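Drundow Home & Garden Help > Kitchens > Worktops

Dark matt worktop, white marks everywhere. Live with it or rip out?

Lucie MacPherson
Posted in Kitchens

Hi all, quick one, on my lunch. Moved into the new place in July and the kitchen has a very dark matt worktop all the way round. Looked lovely at the viewing. Now there's a cloudy white ring anywhere a glass has stood and a sort of greyish bloom by the tap. Wipe it, looks fine, dries, back again. Also smeary if the sun's on it.

Tried so far:

washing up liquid and hot water (made smears)
a kitchen spray under the sink from the last people, no label left on it
Stemuvar cream cleaner, the lemon one, a bit better by the tap but I think it's gone slightly shiny there?? stopped straight away
dry microfibre, good for an hour

Don't know what it's made of. Landlady before us did it up and left no paperwork. Doesn't feel cold like my mum's granite does. Water's very hard round here, kettle is a disgrace.

Had a quote of 2,000 for ripping out and replacing the lot, fitted, which I haven't got. So can I get it clean and keep it clean, or is dark matt always like this? And if I do end up changing it, would a bit of wood next to the dark look daft? Other half wants wood by the hob, I'm not sure. Colour I mean is this sort of nearly black grey with a faint fleck in it.

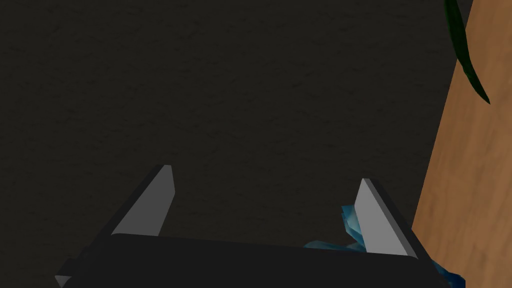 Replies (3)

Tyson Doucette
Regular

Don't rip it out. What you've got is limescale, nearly certain if the kettle's as bad as you say. Shows on dark, you'd have the same on white and never see it.

Fitted kitchens for 15 years so have wiped down a few of these. First job, find out what it is. Look at the underside by the sink cutout or inside the dishwasher gap with a torch. Chipboard edge with a thin skin on top = laminate. Same colour all the way through = solid surface or stone of some kind. Matters a lot for what you put on it next so do check.

If laminate:

Stop with the cream cleaner. It's an abrasive, that's your shiny patch. Won't come back I'm afraid, but it won't get worse if you leave it be.
White vinegar, half and half with warm water. Cloth soaked in it, lay it over the marks, 20 minutes, keep it away from any joins. Rinse twice. Dry with an old towel, properly dry.
After that just a damp cloth with one drop of washing up liquid. One. Everybody uses far too much and the smears are mostly soap.
Dry round the tap at night. Boring but it's the thing that works.

If stone, NO vinegar, it can eat into some of them. Get a stone cleaner and try the bit behind the toaster first.
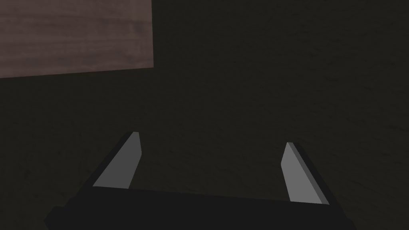 On the wood, your other half has a point but I'd have it anywhere except by the hob. Hot pans, fat, steam, it'll be black in a year. End of the run or a breakfast bar is where I'd put it. Daft looking? No. Go for something with red in it, like the reddish-brown piece in the top left corner there, next to all that dark. Pale oak against nearly black can look a bit stripy to my eye, the warmer browns sit down better. Get an offcut and leave it on the side for a week before you pay anyone, looks different at night under the lights. We paid 600 for a single length for our own place at Gauthier's, oiled and cut, that was with me fitting it for nothing.

Oil it before it goes in, both faces and the ends. Ends especially. Drorkura oil is what I use, smells foul, goes off after a day or two with the window open.

kettle_on_again
New member

we have black laminate and just gave up. big tablecloth energy lol. put a tray under the glasses. a tray is a fiver

Marjorie from no. 9
Member

Agree with Tyson about the soap, disagree about vinegar on joins "keep away" isnt enough. Ours blew at the corner by the sink, swelled up like a crumpet. If there is a join within a hand's width of the tap I'd use a lemon half on just the mark and wipe off quick.

Other thing is a jug filter for the kettle, does nothing for the worktop but you'll feel better.

Also put coasters where people really put their mugs down, which in our house is next to the bread bin and nowhere near the table.

Lucie MacPherson

Thanks everyone. Looked in the dishwasher gap, chipboard, so laminate it is. Done the vinegar cloth by the tap after tea and most of the bloom has gone, shiny bit hasn't as predicted. Join is over by the fridge so ok there Marjorie. Have told him no wood by the hob and he's now measuring the other end. Tyson does the oil need doing again every year or is it once and done?

Tyson Doucette
Regular

Few coats to start with, then when water stops beading. Twice a year for us. Takes one evening.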